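FOR IMMEDIATE RELEASE
7/16/26

Laxdal Housing Association extends home medicine tidy program to all tenants

WORNOTON: Laxdal Housing Association has confirmed that its home medicine tidy program, trialled with 67 households during June, will be offered to every tenancy it manages. The extension takes in 277 homes across the Wornoton and Doreck estates and will be delivered by the Association's tenancy support team.

The program offers tenants a home visit of up to one hour, during which a support officer helps the household gather its non-prescription medicines from kitchen drawers, handbags, bathroom shelves and bedside tables. Items still in date are placed together in a clear plastic container with the labels left on and the original cartons kept. Items that are out of date, unlabelled or no longer wanted are set aside for return to a local pharmacy.

"Our officers were regularly being asked for help with cluttered kitchens, and medicines were a large part of that clutter," said Sigrún Lykkegaard, General Manager, Tenancy Services. "Tenants told us they were buying the same packet of tablets two or three times over. A container they can see into has proved a practical answer, and it fits in the cupboards we have in our older units."

Each participating household will receive 2 containers: one for medicines in everyday use and one for first aid supplies such as dressings and tape. The containers have been supplied by Starkell, a storage wholesaler, under an agreement with the Association. They are rectangular with rounded corners and can be wiped out with warm soapy water. Tenants are welcome to use a suitable container of their own if they prefer.

Support officers will not give advice on doses, on the suitability of any product or on whether a medicine should be stopped. Questions of that kind will be referred to the tenant's pharmacist or general practitioner. Prescription medicines will be handled only by the tenant or the tenant's nominated carer.

Blagoje Dimitriou, who coordinated the trial, said the visits had been kept deliberately simple. "We start at the kitchen table and put everything out where the tenant can read it. Small bottles go in beside the boxes. When that's done, we talk about where the container will live, which should be somewhere cool and dry, well away from the stove and out of reach of children."

Households taking part in the trial asked for two changes, both of which have been adopted. Visits may now be booked outside school hours, and a large-print checklist will be left in each home. The checklist recommends going through the container every six months.

Bookings open to tenants of the Doreck estate first, followed by Wornoton. Participation is voluntary, there is no charge, and a decision not to take part has no bearing on any tenancy. Tenants may have a family member, neighbour or carer present during the visit.

Media enquiries: Ditte Hedegaard, Communications Adviser, Laxdal Housing Association.

Tenant enquiries: contact the tenancy support team at your estate office.

ENDS 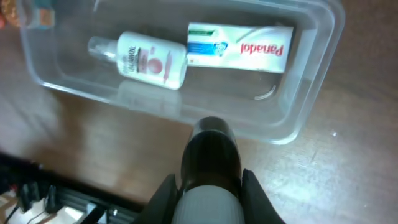

A box of Panadol and a small bottle stored together in a clear plastic container.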